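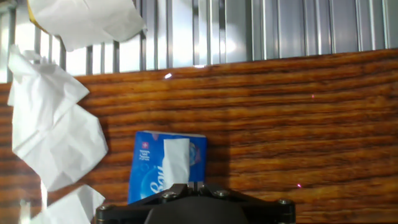 Tissues in a soft blue pack, a tissue pulled partway out.

Posted in: Paid Studies > Household & Paper Goods

Participants wanted for a home and table study of tissue packs

Cendwood is looking for 34 adults to take part in a study of how people use facial tissues at home. We want to know how easily the first tissue comes out of a new pack, whether the next one follows, and where the pack ends up once it has been opened. The study runs through September. Each person attends one session at our test room and then keeps a short diary at home.

What you will do

The session takes 90 minutes. You will sit or stand at a table and be given several packs to open and use, one after another. Some are soft packs and some are stiffer. We will ask you to take tissues with one hand, then with two, with the pack standing up and with it lying on its side. You may tear a tissue or pull out more than one. Please leave it where it falls and carry on, as we collect and log them between rounds.

After each pack there is a one-page form with questions about the opening, the feel of the tissue and how easy the pack was to pick up again. Marcus Kasprzak runs the sessions and will read the questions aloud if you prefer.

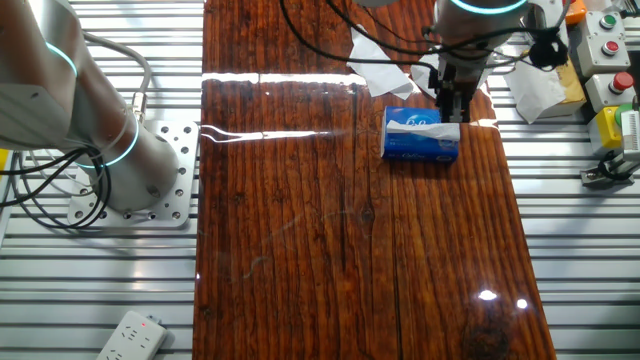 Part of the session deals with the surface the pack sits on. A light pack can slide on a glossy tabletop when a tissue is pulled, and we would like your opinion on how much that bothers you. If you have a lacquered or varnished table at home, tell us on the sign-up form. We are short of people who do.

You will then take home a set of packs and use them as you normally would. The diary has one line per day. Write down which room the pack was in, who used it and anything that annoyed you. Return it by mail in the envelope provided or drop it off at the front desk.

Who can apply

You must be 18 or older and live within driving distance of Roditz. You should buy tissues for your household at least a few times a year. We welcome people with arthritis or reduced grip and have held places for them. You cannot take part if you work for a paper goods or packaging company, or if you have a known reaction to scented or lotion-treated paper.

Pay

$17 per hour for the session, paid the same day, plus a flat $13 when we receive your completed diary. Parking is free. If you leave the session early you will be paid for the time you were there.

Where and when

Cendwood Test Room, 1721 Kadwood Avenue, Roditz. Enter from the parking lot side. Sessions are held on weekday evenings at 6:30 and on Saturday mornings at 9:30. The room is on the ground floor and the table height suits most wheelchairs.

How to sign up

Pick up a form at the front desk or ask for one by phone. Include your first and second choice of session. Ayane Koyama handles scheduling and will call to confirm your place. Questions about allergies or materials should go to Nadja Hofstetter at the same number. Sign-up closes when all places are filled.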